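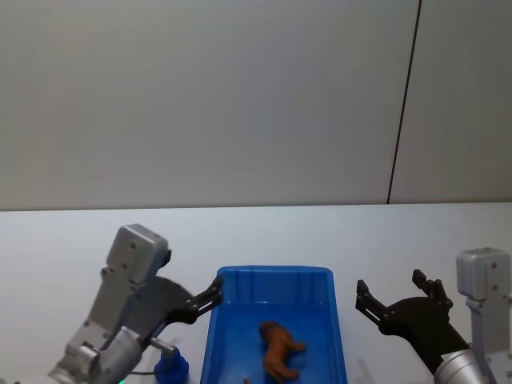

Joint cracking between wall panels, partition in a first-floor unit

Forum: Interior Finishes > Partitions and Linings

kestrel_fitout
Posted Monday, 08:14

Looking for views on a vertical joint that keeps opening up. Partition is metal stud, single layer of 12.5 mm board each side, skimmed and finished in a beige-grey matt emulsion. The wall is 3667 mm long. The joint is 993 mm in from the right-hand end, where a narrower panel meets the main run. It was taped and filled in August. By the time the heating had been on for a fortnight there was a hairline you could get a fingernail into.

Building is one of the Avgate units, steel frame, composite deck floors. I have raked the joint out once and refilled it with a setting compound. Same line came back in the same place.

Do I retape with paper, or give up and put a movement joint in?

M_Kuster
Posted Monday, 09:02

What is behind the joint? If both board edges are fixed to one stud, retape. If the narrow panel is on a separate stud that was added later, the two sections are moving independently and tape will not hold them.

Also, which tape was used the first time?

Mathias Kuster

kestrel_fitout
Posted Monday, 09:40

Self-adhesive mesh. Two studs, as far as I can tell with a magnet. The screw lines are 152 mm apart either side of the joint, so the board edges may not be fixed to anything.

M_Kuster
Posted Monday, 09:51

Then the edges are floating and that is the fault. Cut the board back, get a stud or a flat plate behind the joint, screw both edges, then paper tape in a drying compound. Mesh with a setting filler is acceptable on a supported joint. It has very little give on an unsupported one.

plumbline77
Posted Monday, 11:27

I would not go straight to cutting board out. On a composite deck you have to ask what the floor is doing first. If the head track is fixed hard to the soffit with no deflection allowance, the load goes into the studs and the weakest joint opens. You can back that joint with whatever you like and the crack will move to the next one along.

Check the head detail before touching the joint.

M_Kuster
Posted Monday, 11:45

A deflection problem normally shows at the head first, or as diagonal cracks off door corners. One straight vertical line over two unsupported edges has a simpler cause.

plumbline77
Posted Monday, 12:10

Normally, yes. I had a job at Droltovach where the only sign was a single vertical crack, and the track had been shot-fired tight to the deck. We repaired it twice before anyone lifted a ceiling tile.

anqi.x
Posted Monday, 13:33

Both are cheap to check. Lift a tile, look for a gap between the top of the board and the soffit. Then open a small hole beside the joint at mid height.

Is the crack the same width from top to bottom? Tapered points to rotation or deflection. Parallel points to shrinkage or a loose edge.

Anqi Xue

kestrel_fitout
Posted Monday, 16:20

Parallel, near enough. Tile lifted. There is a deflection head with a gap the full length of the wall. Hole cut at 1635 mm above floor level, and there is no stud behind the joint, only air.

M_Kuster
Posted Monday, 16:31

Back it, screw it, paper tape it. Leave each coat to dry fully before the next.

plumbline77
Posted Monday, 17:05

Agreed on the backing, given the head is clear. I would still fit a control joint bead there and not tape. Different board widths, heating cycling, steel frame — it will want to move somewhere.

M_Kuster
Posted Monday, 17:18

On a wall that length a control joint is unnecessary, and the bead will show under matt paint.

kestrel_fitout
Posted Monday, 17:44

Going with backing and paper tape. The client does not want a bead showing. Plate is on order from Jalden.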